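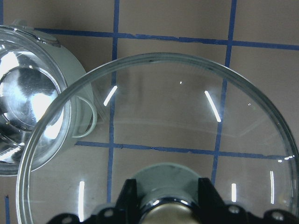 Par la rédaction de Carance
Rubrique Atelier et entretien

Polir une rayure sur du verre : ce qui marche, ce qui fait perdre un après-midi

Mis à jour le 12 janvier 2023

Dentifrice, bicarbonate, vernis à ongles, cendre de cigarette : les recettes contre les rayures du verre se recopient d'un site à l'autre depuis des années, presque toujours sans indiquer de quelle rayure on parle. Le verre est un matériau dur. Une pâte assez douce pour se brosser les dents a peu de chances d'en retirer une épaisseur utile, et les « résultats » obtenus de cette façon ressemblent beaucoup à un simple nettoyage. Commencez donc par nettoyer.

Avant de sortir le moindre abrasif

Lavez la pièce à l'eau tiède avec une goutte de liquide vaisselle, rincez, séchez au chiffon microfibre propre. S'il reste un voile blanc, essayez du vinaigre blanc dilué de moitié, uniquement sur du verre nu. Une bonne partie des traces qu'on nous signale comme des rayures sont du calcaire, un résidu de colle ou un transfert de métal laissé par un ustensile.

Passez ensuite l'ongle en travers du défaut, sans appuyer.

L'ongle ne sent rien : micro-rayure, le polissage à l'oxyde de cérium a de bonnes chances de l'atténuer.
L'ongle sent un léger relief : c'est jouable, mais long, avec un risque réel de déformer la surface.
L'ongle accroche franchement : laissez tomber, ou demandez un devis à un verrier.

Les objets à ne pas polir soi-même

Tout ce qui porte un traitement : verres de lunettes, objectifs, miroirs à argenture apparente, vitrages à couche. Le polissage enlève la couche bien avant d'effacer la rayure, et vous échangez un trait fin contre une tache. Les éléments optiques, même nus, sont de mauvais candidats : leur courbure fait tout leur intérêt et personne ne la conserve à la main. Méfiez-vous aussi du plastique transparent pris pour du verre. Il sonne mat quand on le tapote et réclame d'autres produits.

Le matériel

– de l'oxyde de cérium en poudre, pour verre
– un disque ou un bloc de feutre dense
– un pulvérisateur d'eau
– du ruban de masquage
– un masque filtrant, des gants et des lunettes de protection
– une perceuse à vitesse réglable, si la rayure dépasse quelques centimètres

On trouve des kits complets sous les noms de Brisier ou d'Uzor. Nous n'avons pas vu ce que le coffret apporte par rapport à la poudre achetée au poids, hormis une notice assez optimiste. Quant aux « stylos réparateurs » du genre Clokeo, ils comblent la rayure avec une résine. L'effet peut être correct sous un certain angle, nettement moins au bout de quelques lavages.

La méthode

1. Repérez la rayure au dos de la vitre avec un morceau de ruban. Une fois la pâte étalée, vous ne la verrez plus.

2. Protégez les joints et le cadre. La pâte sèche s'incruste dans le bois brut et dans le silicone.

3. Mélangez la poudre avec un peu d'eau jusqu'à obtenir la consistance d'une crème liquide. Préparez-en peu, elle se dépose vite au fond du récipient.

4. Humidifiez le feutre, chargez-le de pâte et travaillez en mouvements croisés sur une zone plus large que la rayure. À la perceuse, restez à vitesse lente et ne vous arrêtez jamais au même endroit.

5. Posez la main sur le verre toutes les 30 secondes. S'il devient chaud, arrêtez et laissez-le refroidir à l'air. Un choc thermique peut le fendre – pas de jet d'eau froide pour gagner du temps.

6. Rincez, séchez, regardez en lumière rasante. Recommencez si la rayure a diminué. Si rien n'a changé après deux passes sérieuses, une troisième n'y changera sans doute pas grand-chose.

Comptez roughly une heure pour une micro-rayure courte, à la main.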